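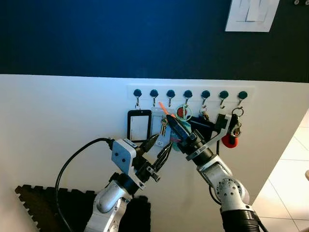
Student team sets key rack task for two-arm robot

9 February 2019

A student group at the Vinport technical school has chosen a wall-mounted key rack as the main task for its two-arm robot this term. The project, named Guvari, is run as an optional course alongside the school's control engineering classes and will be assessed in June.

The task is to take a named item from a hook and hang it on another without disturbing its neighbours. The arms are operated by a student for the recorded attempts. The recordings are then used to train a controller that has to repeat the movement alone.

According to Helju Sproģis, who teaches the course, the rack replaced an earlier exercise with stacked blocks. "A block has flat sides and stays where you put it," she said. "A key ring turns on the hook as soon as a finger touches it, and the ring is thin compared with the gripper. The error we could ignore with blocks is now the whole problem."

The group has logged 322 attempts so far. Each is stored with the joint positions of both arms, the gripper opening and the camera stream, and is marked by hand as complete, partial or failed. An attempt counts as partial if the item leaves its hook but is not hung again. Attempts in which a second item is knocked off are marked as failed, whatever happens to the first.

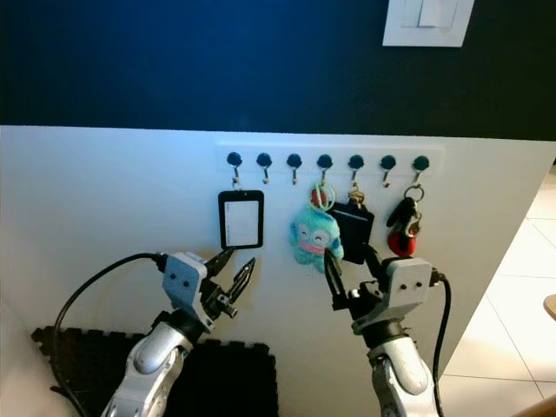

Both grippers at the key rack, with a badge holder on the first hook and a plush keychain on the third.

Soft items have needed separate treatment. A plush figure can be gripped almost anywhere, but its ring then hangs at an angle that is hard to predict. The students now grip close to the ring where the camera has a clear view of it, and use the second arm to steady the body of the item. Badge holders are handled by the top loop. Keys remain the least reliable group, mainly on account of reflections from the metal.

Reet Mets, a second-year student responsible for calibration, said the position of the rack relative to the arms is measured again before every session. A shift of 2 mm at the base was enough to make the hook tip miss the ring in earlier tests. The procedure takes 18 minutes and is done by two students, one at the arms and one at the computer.

The control software was written by the group, using a motion library from Kairys. Gripper fingers are changed when the tips show wear, and a log of changes is kept with the recordings.

For the June assessment the controller must complete a fixed series of transfers with no operator input. Items and starting hooks will be drawn by lot on the day. A team from Pluritz is preparing for the same series with its own arms, and the two groups have agreed on a common marking sheet.

The course is held in room 101. Places for the autumn intake are open to students who have passed the introductory programming module.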